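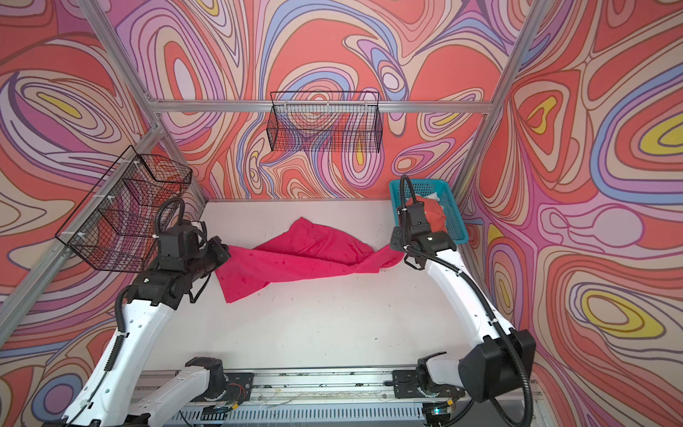

Cloth task, two arms, patterned walls in. Basket at back right.

1/ Notes on teleoperating laundry, mostly for Dragica Stojanović, who asked why our cloth demos take so long to record. Cell is the Laslow one. Task: pick up a cloth, fold it, set it down flat. One operator drives both arms.

2/ Rumpled starts are the slow part. Before you can fold you need two corners, and with a cloth bunched up like the pink one you often can't tell a corner from a crease until you lift it.

3/ What works for me: grab any edge with the left arm, raise it, let the rest hang, then take the lowest point with the right. The lowest point is usually a corner. If it's a fold, put it down and regrab.

4/ Regrabs stay in the recording. We used to cut them. The policy trained on the cut set would miss a corner and then close on air until the timeout. It had never been shown a second try.

5/ Pauses are different. If the operator stops to think for 4 seconds, the policy learns to stop there too. We trim any idle stretch over 2 seconds, both arms still. One arm holding while the other moves doesn't count as idle.

6/ Grip height matters more than I expected. Come in too high and you pinch nothing. Too low and the fingertips press the tabletop and the arm faults. No force feedback on our leader arms, so you learn it by eye. New people fault a lot on day one.

7/ Session length: 20 episodes, then swap operators. Past that the folds get sloppy and the paths get short and jerky. I checked my own logs and my bad ones cluster after episode 17.

8/ The wall panels get changed between sessions, the cloth start pose between episodes. I throw the cloth from the basket side and don't fix how it lands. Arranging it "randomly" by hand gives you the same five shapes.

9/ Still open: whether to label the regrabs as their own segment. Popescu says yes, I say the labels will disagree between operators. Will rerun both ways in September and post the numbers.

Recent posts
Leader arm backlash, measured
Rutavov gripper pads after a month of towels
Uvham recorder: dropped frames and where they go
Trimming idle time without breaking timestamps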